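Assembly bench: what we are asking for in next year's equipment budget

The gear assembly bench at Zoltstead has been running on borrowed money since January. The arm came out of the general tooling line and the gripper fingers out of consumables, and neither of those budgets was meant to carry it. From the next round the bench gets a line of its own, and department heads have asked to see what is going into it before the figures are fixed.

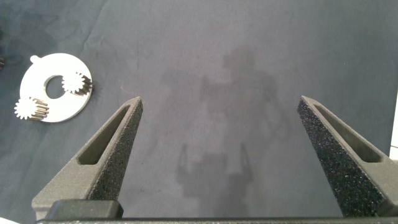 Teófilo Cáceres
Equipment planning, Zoltstead site

The job on the bench is small gears onto a round plate. It was chosen because the parts are light, they are cheap to replace, and the fit is tight enough to show up a poor gripper quickly. If the cell can do this well, the Fulix housings should be within reach, and those are the parts that would pay for the equipment.

Most of the arguing has been over the fingers. The present pair are grey wedges with a slot in each and a black textured pad down the inner edge. The slots are staying. We would like the pads to become a stocked part, with a part number and a shelf, so that the person running the bench does not have to cut new ones by hand when the old ones lose their bite. Stores have agreed to hold 100 pads if we can settle on one size. There are currently 2 sizes in use and I would like that decided before the order goes in.

Two suppliers have quoted for finished fingers. Juvenetti will make them to our drawing at £199 a pair, pads fitted, with a lead time of 3 weeks. Rengifo came in lower per pair but want a larger first order and charge separately for any change to the drawing. We have changed the drawing several times already and I expect we will change it again, so my preference is Juvenetti for the first year. Purchasing may take a different view and they are welcome to.

The arm itself does not need replacing. It is inside its service period and the controller has had its update. What it does need is a service contract, which was left off last time to keep the total down. We then paid for a call-out at the full rate, and the saving went with it. The contract is in the request this year as a separate item and I would ask that it is not traded away against something else.
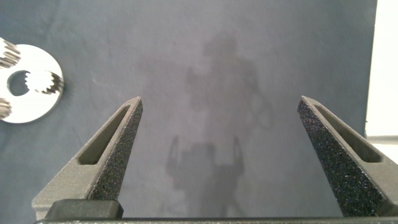
Lighting, covers and other small things

Overhead light on the bench is a known nuisance. The arm throws a soft shadow over the cloth, and shiny toothed parts catch the light hard. We have asked for two diffused side lamps on adjustable brackets. They are not expensive, and Facilities can fit them during the shutdown without an outside electrician.

The blue-grey cloth is cheap and kind to the parts, but it creases. A spare length is in the request. A fixed mat was considered and dropped for now – it would have to be cut again if the bench is moved, and the bench is likely to be moved.

Trays for the gears are also listed. At the moment each person sets the parts out in their own way, which is fine for trials but will not do for a handover between shifts.

What is not in the request

There is no second arm. Several people have asked, and the answer is that we cannot keep one fully supplied with work yet. I would sooner come back for a second when the Fulix trials are finished and we have real cycle times to put beside the cost. There is no money for guarding either, as that sits with the site safety budget and has been raised there.

Training is shown at nil. The Juvenetti price includes a half day on finger changes, and the rest can be done in-house by those who already run the cell.

Comments on the draft should come to me through the planning inbox. If your section expects to use the bench next year and you have not yet sent in your hours, please include them with your comments, as the service contract is priced by use and I need the total before I can ask for a final quote.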